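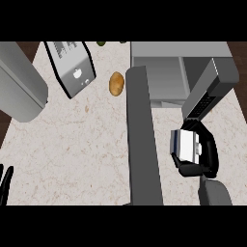 Figura 3. Bancada simulada vista de cima, com uma pequena caixa branca e prateada entre os dedos de uma das garras.

Tempo de leitura: 4 min

4.2 Desempenho em bancadas desordenadas

O resultado que mais nos animou veio das bancadas de mármore (Figura 3), em que eletrodomésticos, alimentos e caixas aparecem em ângulos oblíquos. Geramos 2.699 episódios no simulador Danar e reservamos 415 para avaliação, todos com arranjos ausentes do treino. A política Ivier, treinada apenas com imagens sintéticas, completou até 28 transferências consecutivas sem replanejamento – um ganho muito expressivo sobre a nossa linha de base!

Seguindo uma sugestão de Ute Fröhlich, variamos também a textura do tampo e a posição do micro-ondas. O efeito foi maior do que esperávamos: as falhas de preensão caíram sobretudo nos objetos pequenos, e a coordenação entre os dois braços ficou visivelmente mais fluida.

12 compartilhamentos · 3 comentários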